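How the Cemo Hand Kit Teaches a Robot to Set a Table
Robot Basics, Part 2 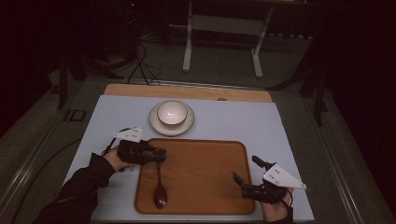
A robot does not know what a spoon is for. It has to learn each job from examples, and the Cemo kit is one way to make them. It is sold by a company called Lostomico.

The kit has two grippers, one for each hand. A gripper is a tool with fingers that open and close. A person holds one in each hand and does a simple job, such as moving a spoon, a bowl or a tray.

What are the dots for?
Each gripper has a white plate on top with small black dots. A camera looks for the dots. A computer uses them to work out where the gripper is and which way it is tilted.

What does the computer save?
It saves a list of positions, in order, from the start of the job to the end. It also saves how far the fingers are open. One full run of a job is called a demonstration.

How many are needed?
One is not enough. The table-setting set that comes with the kit has 233 demonstrations, split into 13 jobs. The spoon starts in a different spot each time. If it always started in the same spot, the robot might only learn that spot.

Can children use it?
Yes, with an adult. The grippers are made for adult hands, so small hands may get tired. Keep cables away from the edge of the table.

Words to know
Gripper - a tool that holds things.
Demonstration - one full example of a job.
Tilt - how far something leans.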